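Share 14 | Comments 3

PLODER SETS BUDGET FOR TWO-ARM BENCH CELLS

February 25, 2025 - Ploder will buy its first two-arm bench cells this year. Money is approved, supplier still open. Maes and Steritz both quoting. Decision expected in July.

Budget covers arms, grippers, mounts and cabling - plus a line for spares, which last years plan left out. Floor space set at 201 square feet. Training comes out of a seperate pot.

Cable work is first on the list. Short leads, small plugs, two arms sharing one table.

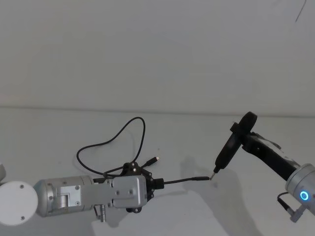
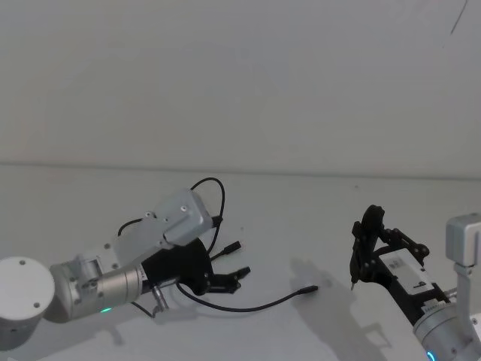
Mireille Khalaf would have put more into spares and less into floor space, and said cables and connectors should be priced per year, not per cell. Her point goes into the next round of quotes.

Roughly 2000 hours of bench time a year are in the plan. Quotes close when both suppliers have seen the site. Ara, the planning group at Ploder, handles all questions.

Contact: Ploder press desk, ext. 611 | © Ploder | Back to top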